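Rodeo (kitchen simulation kit)

By Abundio Ibarra
Last updated: February

Print this article | E-mail this article

Rodeo is a simulation kit for robot arms doing kitchen work. Sold by Bolport, a small software firm, on a yearly license. Comes with furnished rooms, a set of props and a scoring tool. No hardware in the box. Buyers are mostly labs and appliance makers who want to try out a grasp before they risk a real hand on a real counter.

The current release is version 3. Earlier versions are no longer sold, though Bolport still answers mail about version 2.

Background

Work began at Flimetti, a design studio that built virtual showrooms for kitchen sellers. The rooms were good, the showroom business was not. Bolport bought the room library, kept the artists and added a physics layer under it. Pauline Fothergill, who had run the showroom side, stayed on as product lead.

The name comes from an in-house test in which an arm had to keep hold of a prop while the wrist was shaken. The test was dropped before release. Name stuck.

Rooms

Each room is a full living space, not just a worktop. Bolport's view is that a camera on a robot sees past the counter most of the time, so whatever is back there has to be worth looking at. The marble kitchen is the one most buyers open first. Dark veined stone in front, a dish rack and paper towels on the left, then a black refrigerator, a big red-leaved plant in an orange pot and a dining table with someone sitting at it. The arm is white and carries a black multi-fingered gripper.

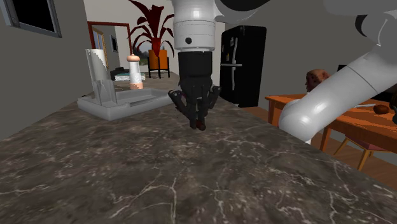 Props

The library holds 700 props. Most are plain household things: racks, grinders, bread, cutlery, pots, small appliances. Each has a mass, a friction value and a collision shape, all open to editing in a text file. Mass is set by hand from kitchen scales, and the manual lists which props have been weighed and which are still guesses. The guesses are marked with a star. There are more stars than one would like.

Surface dressing is separate from the prop. A blade can be clean or stained, a plate bare or crumbed, and the shape underneath stays the same. Useful for anyone training a vision model, becuase the object has to be found either way. Users can add thier own dressings as flat textures.

Knives get a chapter to themselves in the manual. Thin, heavy at one end, and hard to pick up off stone with no gap under the edge. The cleaver is the usual demo piece. It has a dark red round handle and a broad flat blade, and with the stained dressing on, the metal carries reddish-brown smears. A hold on the blade with the handle up counts as a valid grasp in the default scoring. Some buyers have asked for that to be changed, on the grounds that a handover should be judged by where the handle ends up. Bolport's answer so far: write your own rule, the scoring file is open. 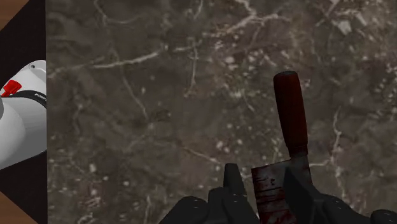 Scoring runs after every trial and writes one line to a log. The line gives contact time, slip distance and a pass or fail. A drop is a fail whatever else happened. Trials can be replayed from any camera in the room, including one fixed near the hand, and the replay is where most of the debugging gets done. Replays from version 2 do not load.

Running the kit

Needs a desktop with a decent graphics card. Laptops will open the rooms, but contact gets jumpy at low frame rates and the fingers start to sink into things. Setup takes an afternoon if the arm model is already in the library. If it is not, the user supplies a joint file and a mesh, and should plan on more than an afternoon.

Control is by script or by a hand controller. The script side is well documented. The controller side is a single page and a link to a video.

Price and licensing

A seat costs 69 dollars a month, billed by the year. Teaching licenses are free for one classroom, with logs switched off. Props made by a user stay with that user. Rooms may not be resold or lifted out into other software, a term carried over from the Flimetti days.

Support is by mail, plus an open call every Thursday.

Reception

Marsden, a trade newsletter for kitchen automation, gave version 3 a mostly kind review. It liked the rooms and the open scoring file. It did not like the starred masses, or the lack of liquids - there is no pouring in Rodeo at all, and cups are solid inside. Fothergill replied in the letters page that liquids were being looked at and gave no date.

Users on the Bolport forum complain mainly about stone. Friction on the marble is set as one value for the whole slab, so a prop slides the same way on every part of it. A patch made by a forum member splits the counter into zones. Bolport links to it but does not support it.

Related articles
Bolport
Flimetti room library
Grasp scoring
Marsden (newsletter)
Simulated friction
Virtual showroom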